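Folding at home: notes for the Purneo evening talk
Start 7.30. Water on the lectern. Handouts go out at the end.

Slide 1. Use the bed
Most people fold on their knees or on the arm of a chair. A bed gives you room to lay a leg out straight, and it's usually close to where the clothes are going. A firm cover helps – a woven mat is better than a duvet, which sinks.
Jeans first. One leg over the other, seams together, smooth down from the waistband. Leave the finished pile at the far side so you aren't reaching over it. 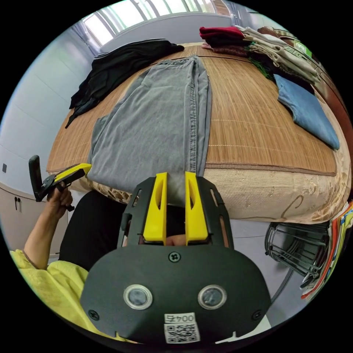

One reply to the Jelent handout was that jeans shouldn't be folded at all, they should hang from the waistband, and that a shelf of denim only ends up in a heap by the weekend. Read that out. Fair point if you have the rail space. At Prireck we had 75 hangers between two wardrobes and still ran short.
Ask for hands up: hang or fold? Don't spend more than 2 minutes on it.

Slide 2. Two ends and a pull
Soft cloth won't lie flat if you only pat it. Take hold of one end low down, the other end high, and draw it tight on the slant. Then lay it down and fold.
Dark clothes can wait over the headboard while you do the grey ones. Move them before bedtime.

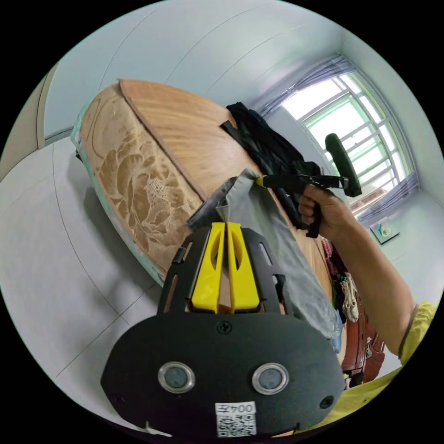

Slide 3. Putting away
Heavy things at the bottom, jumpers above, anything thin on top.
Mention the Olszewski drawer dividers, page 122 of the catalogue.
Questions, then handouts.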